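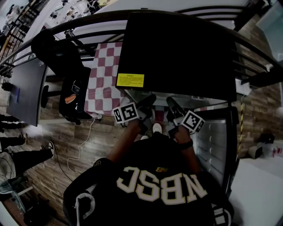 Last updated: September

Cleaning the Refrigerator and Freezer Compartment

These instructions apply to the shared refrigerator in Room 109, Avcombe Building.

Switch the appliance off at the wall and move all food to the cooler. Open the small freezer door fully and leave it open until any frost has melted - do not scrape the liner.
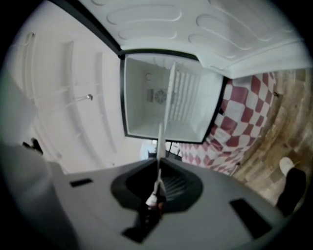 Freezer compartment with its door open, showing the fan vent on the back wall.

Wipe the liner and the ridges of the freezer door with a damp cloth. Keep water away from the vent. Dry all surfaces before switching on again.

Report faults to Onni Pelkonen, extension 1002.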